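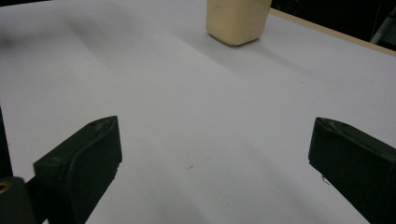
Gripper fingers fraying at the edges: file, tape or replace?

Posted in Benchtop Automation, 17 November 2023

We have a small pick-and-place cell with a two-finger gripper working over a white table. The fingers are molded, dark green, and have been on since September. The top faces are scuffed near the tips, which I can live with. The lower edge of the left one has gone ragged, and the right one has grown a little dark thread that hangs off its underside like a cat whisker. There are also dark flecks on the table that I would love to blame on somebody's lunch.

The cell still picks fine. The cycle counter says 943 since I last bothered to reset it. Do I trim the thread and carry on, or is it telling me something? The manual has 3 pages on unpacking the gripper and one line on fingers, and the line is "inspect regularly." Thanks, manual.

Lena Śliwiński

thongdee_bench

Stop the cell, kill the power and look at the thread before you cut it. If it lifts off with tweezers, it was lint, and you can go back to worrying about other things. If it's attached, the finger is coming apart along that edge. Snip it flush with side cutters. Don't pull. I pulled one once and unzipped a good part of a finger on a Trulo arm that wasn't mine.

Then wipe the table clean, run 100 cycles and look again. Fresh flecks under the fingers mean they're still shedding. At that point order a pair and change both sides together, even though only one looks bad. A new finger against a worn one closes off center, and you'll spend an afternoon blaming the camera. Re-teach the closed position afterward. Also check whether your lowest approach is a hair too low. A ragged bottom edge often comes from dragging on the table, and new fingers will go the same way if you leave it.

grevport_gary

tape

maltiddale_tom

Please not tape. We taped ours and the glue picked up parts very nicely. Putting them down was another matter. I raised our approach height after that and the same pair lasted about 8 months.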